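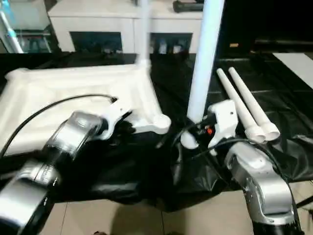

Left gripper on the corner of the tray part, right gripper next to the thick pole. Two tubes still on the sheet.

Filed under: Motion planning > Dual arm | Grasping | Calibration
Print this thread | E-mail to a friend

Left arm holds the part, right arm plans a path, and the planner does not know about the held part

Kausar Talpur

Hello all. I am working with two arms on one table. The job is assembly of a small white plastic stand: one wide tray with raised rims, some poles, and tubes which have a flange on one end. The left arm should hold the tray by the corner while the right arm goes to a pole or picks a tube from the table.

My problem is in the planning. I use Grostent for the motion planning and Dollora for the perception. When the left gripper closes, I attach the tray to the left hand in the planning scene. After this, the right arm planner behaves in one of two ways. Sometimes it gives a path which goes directly through the tray rim, as if the tray is not there. Other times it refuses to plan at all and reports "start state in collision", although with my eyes I see a clear gap between the right gripper and the nearest part.

I have looked in the log from Tuesday. Out of 336 planning requests, the refusal came in more than 20, and they are all after the left arm has moved the tray a little. Before the left arm moves, the plans are good.

What I tried already:
- making the padding smaller on the right gripper (fewer refusals, but then I do not trust the paths)
- detecting the tray again after the grasp (Dollora gives a pose which jumps, I think because of the shiny black plastic under the parts)
- one planning group with both arms together (it works but is very slow)

Is there a correct way to update the held part, so that the other arm knows it? I would prefer not to plan both arms together each time.

Danish Arain

Have you updated to the June release? There were many bugs before it. Also check your cables, a loose cable can give strange joint readings.

Josée McIntyre

I had this same pair of symptoms and I believe you have two separate faults.

The first one, path through the rim. Look at which scene the right arm planner is reading. In Grostent each arm can have its own copy of the scene, and the attach message goes only to the copy of the arm that makes the grasp. The right arm then still has the tray as a loose object at the old pose, or has it removed, depending on your settings. You must send the attached object to the shared scene and wait for the confirmation before you request the plan. When I did not wait, the plan was made on a scene which was a little old, and this gave me good plans and bad plans from the same code.

The second one, start state in collision. Please check what shape you use for the tray. If it is one convex hull, then all the space inside the rims is filled as solid, and if your poles are part of the same model the hull will fill also all the air between the poles and the tray. A gripper standing beside a pole is then "inside" the object. I divided my model in separate boxes, one for the floor, one for each rim, and a cylinder for each pole. My mesh had 1,887 triangles before and the boxes are also much faster to check.

For the jumping pose, do not detect again after the grasp. Take the last good pose from before the gripper closes, and from then carry it with the hand by the joint positions. The part can slip in the fingers, so I make one correction only, with both arms stopped, and I reject it if it differs too much from the carried pose. Glossy sheet gives false depth points in my experience also. A matte cloth helped me more than any filter.

Keep the padding as it was until the shapes are corrected.

Faisal Memon

I agree with Josée about the hull. One addition: the cable which loops out from the gripper is normally not in the robot model. I put a thick capsule along that side of each gripper, and also allowed contact between the capsule and its own arm, otherwise you will receive the same start state error from a new place.

If you want to keep the group with both arms, use it only for the moment when they work close together. For the approach, plan one arm with the other fixed.

Kausar Talpur

Thank you Josée and Faisal. It was the hull, the poles were in the same mesh as the tray. I have now divided it and the refusals did not come back today. The waiting for confirmation I will add tomorrow, I found that my code does not check it anywhere. Danish, I am on the June release already.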